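4.2 Rangement d'objets hétérogènes

La tâche de rangement a été choisie parce qu'elle est banale pour une personne et qu'elle reste difficile pour une machine. Dans un atelier comme dans une cuisine, les objets laissés sur une table n'appartiennent presque jamais à une même famille. Tillman et Nel ont défendu cette idée dès le protocole Zerstead, mais leurs essais portaient sur un seul bras et sur des boîtes sans couvercle. Nous avons repris leur principe avec deux bras, et nous avons ajouté un bac à couvercle articulé.

Le poste Nuria comprend deux bras fixés aux extrémités d'un rail, devant un plateau clair. Les objets sont disposés par un opérateur selon un tirage au sort, sans souci de faciliter la prise. Il en résulte des chevauchements, que nous avons conservés. La figure 3 montre une configuration de ce type : un bac vert foncé au couvercle transparent ouvert, une pince à manches orange et noirs en partie masquée par le préhenseur gauche, deux tournevis, un microphone et un échiquier posé à plat vers le fond.

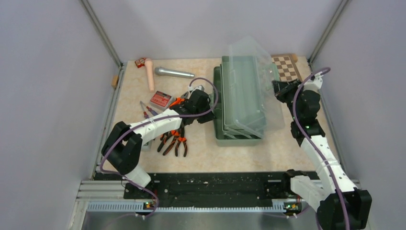
Figure 3. Poste Nuria, tâche de rangement, couvercle ouvert. Le préhenseur gauche est abaissé sur les outils, le droit est tendu vers le fond du plateau.

Nous avons conduit 101 essais, répartis entre la politique de base Abdella et sa variante Munitz, qui reçoit en plus une estimation de l'effort au poignet. Un essai est compté comme réussi lorsque l'objet désigné repose entièrement dans le bac et que le couvercle peut être refermé sans contrainte. Cette deuxième condition est sévère. Elle a conduit à rejeter 16 essais dans lesquels l'objet était bien saisi et bien déposé, mais avec un manche qui dépassait du bord.

Les échecs de saisie se concentrent sur les outils à deux branches. Le préhenseur ferme souvent sur un seul manche, l'outil s'ouvre pendant la levée et pivote. Nous avons relevé 28 cas de ce genre, dont 12 avec la variante Munitz. Les tournevis posent un problème différent : leur tige est fine et la profondeur y est mal estimée, surtout quand l'autre bras projette une ombre.

La coordination des deux bras mérite aussi une remarque. On pourrait attendre que l'un tienne le couvercle pendant que l'autre dépose, comme le ferait une personne. Ce comportement n'est apparu que rarement, et nous ne savons pas encore s'il faut l'attribuer aux démonstrations ou à la fonction de coût. À ce stade, il nous paraît prématuré de parler d'un rangement autonome pour l'atelier ; la section 4.3 examine le cas plus simple des objets isolés.

Imprimer cette section | Envoyer par courriel
Dernière mise à jour : samedi 26 décembre
Contact | © Les auteurs, tous droits réservés | Haut de page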